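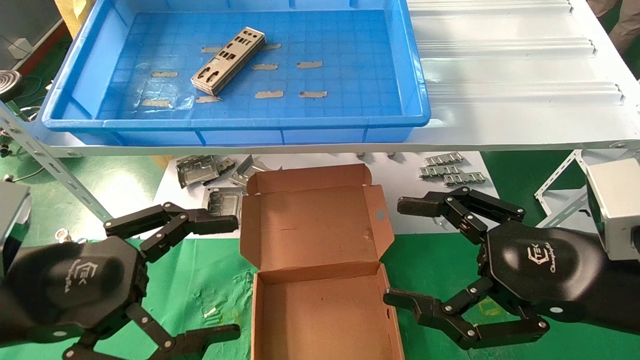

An I/O shield (also called an I/O plate or back plate) is a thin piece of stamped metal which covers the opening at the rear of a desktop computer case, around the connectors of the motherboard. The letters I/O mean input and output. The plate has holes of different shapes for the ports, and every hole must agree with the position of a connector on the board. For this reason a shield made for one board usually does not fit another one.

Construction

Most shields are cut and bent from thin sheet steel. The outer edge is folded to make a low rim, and this rim is pressed into the rectangular opening of the case from the inside. Round holes are normally for audio jacks, and rectangular holes are for USB, network and display connectors. Many shields have small spring tongues around the holes, which touch the metal bodies of the connectors and help with grounding. Some have also a layer of foam or a thin film on the inner side. On newer and more expensive boards the shield is often already fixed to the board and can not be lost.

The edges may be sharp. The metal bends easily, and a shield which was bent is difficult to seat in the case again.

Storage and sorting of loose shields

When old computers are taken apart, the shields are commonly separated from the board and go together with other small metal parts: slot covers, drive brackets, housings and nuts. A flat tray with a rim is convenient for them, because the plates can lie side by side and their cutouts can be compared. Shallow cardboard boxes are used for the same purpose, but plates standing in a box hook into each other by their tongues.
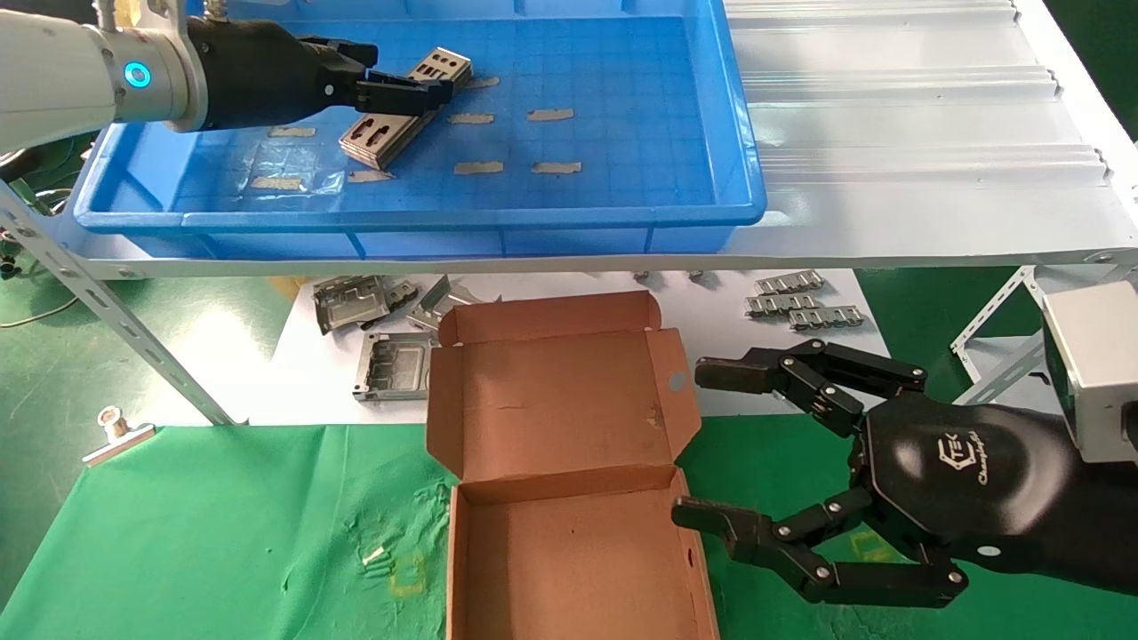
Brackets with similar outlines are easily taken for one another when they are stacked, so it is better to separate them before sorting. The size of the outer rim does not help very much, as it is almost the same for all ATX boards. Sorters look first at the row of audio holes, then at the number and order of the rectangular openings.

The repair workshop Nernari, in the town of Brivov, keeps a drawer of 67 loose shields. Its paper catalog was started by Buppha Sukprasert, who drew the outline of each plate on a card by pencil. Rommel Saludo later extended it to 92 cards – the additional ones are for slot covers and drive brackets. A shield without a known board is kept under the letter X.

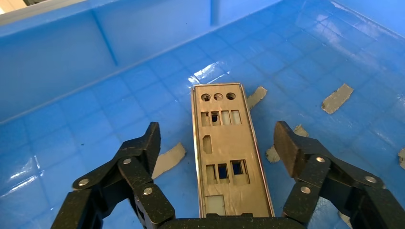

Fitting

The shield is placed before the motherboard. It is pushed from inside the case, one corner after another, until the rim clicks on all 4 sides. Tongues which stand in front of a hole should be bent slightly outward, otherwise they can enter a port when the board is moved into position. If no matching shield is found, the computer works also without it, but dust enters more easily and the opening gives less protection against interference.

See also

Motherboard
Computer case
Slot cover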